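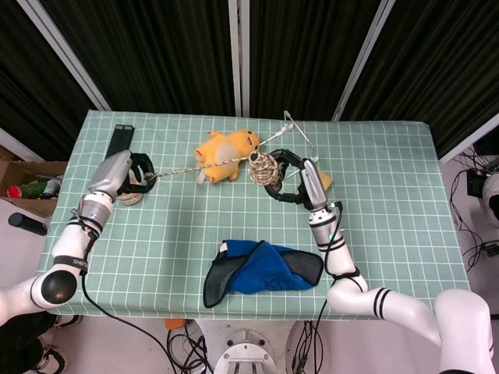
Unit 4: Coiling and Storing Rope
Course handout, Practical Housekeeping and Storage
Girden Evening School, Dretley site

Before this unit you should be able to tie the overhand knot and the reef knot from Unit 3. If you missed that class, please read pages 11 to 14 of the reader first.

1. Why we coil

A rope that is thrown in a box will make tangles by itself. Every time the box is moved, the loops slide through each other, and the next person must spend time to open them. A coiled rope also lets you see its condition. When you pass it through the hands you feel the flat places, the cut fibers and the hard spots.

In this course we practice with twisted rope. Twisted rope is made of strands which turn around each other, and it has its own direction. If you coil against this direction, the rope will form small kinks. Most of the rope we use turns to the right, so we coil it clockwise. Check your own rope before you begin - hold it upright and look which way the strands climb. A rope in two colors is good for learning, as the direction is easier to see.

2. Clearing the rope first

Take one end and pull it slowly away from the pile. Do not pull hard. When you meet a tangle, make it bigger and more open, then let the end come through. Small things on the table, such as soft toys, straps and folded cloth, like to hide under the rope, so lift the rope over them and put them to one side afterwards.

The order for the table exercise is:
Find both ends.
Stretch out as much rope as the table allows.
Coil from the fixed end toward the free end.
Clear the other things when the coil is closed.

Many students want to clear the table first. It is also possible, but with a long rope you will often move the same toy two times.

3. The round coil

Hold the first loop in one hand and add the next loops with the other. Give the rope a half turn between thumb and finger with each loop. The loops should be of the same size, and they should lie beside each other without crossing. Leave an arm's length at the end, wrap it around the middle of the coil, and pass the last part through the top.

If the bundle becomes thick and round like a ball, the loops were too small. Open it and start again with larger ones.

4. Storage

Hang the coil on a wide hook. A thin wire will press into the rope after some months. Wet rope must dry in the air before it goes in a closed box. Write the length on a paper label.

For next time

Coil one rope at home and bring it closed. Read the Sydorenko booklet, the chapter on cord and string. Practice ropes are in cupboard 268, and please return them there coiled.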